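Duas mãos, um robô e muito suco de laranja

15 de junho de 2020

Prometi no último post que ia contar como anda o projeto Juteo, e três pessoas já me cobraram nos comentários, então vamos lá. Quem chegou agora: eu trabalho ensinando robô a arrumar prateleira. Não programo quase nada, para decepção da minha mãe. Eu mostro. Faço a tarefa com as minhas mãos, ou pego os controles e faço a tarefa com as mãos dele, e o sistema aprende em cima disso.

A tarefa do mês é a mais sem graça do mundo e estou apaixonada por ela - alinhar a fileira da frente das bebidas. Segurar duas garrafas vizinhas, uma em cada mão, acertar a posição, soltar, passar para as próximas. No supermercado a gente faz isso sem pensar, conversando, com sono. Aí você vai explicar para uma máquina e descobre que não sabe explicar! Quanto aperta? Onde vai o polegar? Qual mão chega primeiro?

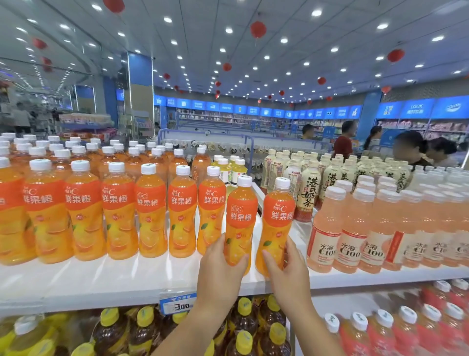

Por que duas mãos ao mesmo tempo

Essa foi ideia do Saeed Golestani, e eu fui contra. Achava que uma mão de cada vez ia render demonstrações mais limpas. Ele insistiu que as garrafas ficam tão juntas que mexer em uma sempre empurra a outra, e que era melhor o robô aprender o par de uma vez. Fizemos 20 demonstrações do meu jeito e 20 do dele. As dele ficaram melhores, pronto, está escrito aqui e ele pode parar de me mandar mensagem.

O que mais me pega é a altura da mão. Se eu seguro pelo meio da garrafa, cubro uma parte do rótulo; se desço, os dedos ficam perto da base e a garrafa quer tombar para o lado. Também tem a questão do ritmo. Minhas primeiras gravações eram rápidas demais, e a Gertraud Gasser, que revisa tudo, devolveu 16 delas com um bilhete: "mais devagar, você não está atrasada".
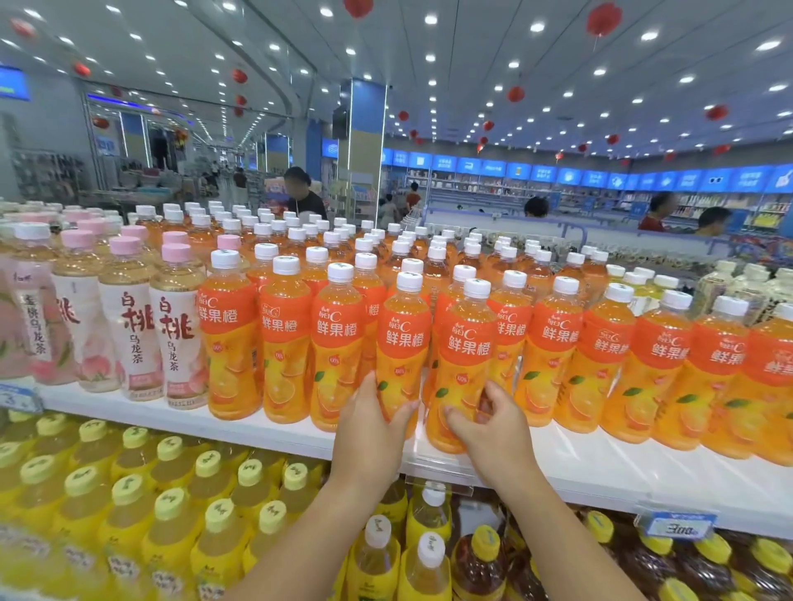
Com os controles a história é outra. Falta o tato, e sem o tato eu viro uma pessoa desastrada. Na primeira tarde apertei tanto uma garrafa que o Gumaro Zavala veio correndo conferir se tinha vazado (não tinha). Hoje já consigo uma sessão de 30 minutos sem drama, mas saio com os ombros travados e a cabeça vazia. Por enquanto a gente mistura: as demonstrações à mão servem para o movimento geral, e as remotas para o robô aprender com o corpo que ele tem mesmo.

Ah, e variar os vizinhos ajuda muito. Suco ao lado de chá, suco ao lado de outro suco, fileira com folga, fileira apertada. Se tudo fica sempre igual, ele decora o cenário e se perde na primeira mudança. 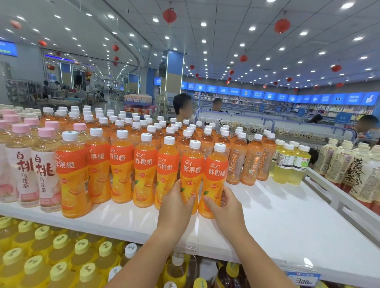

Uma garrafa em cada mão, na fileira da frente do suco de laranja.

Na próxima etapa entram as caixinhas, que não rolam mas amassam, e já estou com medo. Se alguém aí trabalha com teleoperação e tem um bom exercício para os ombros, me escreve, por favor!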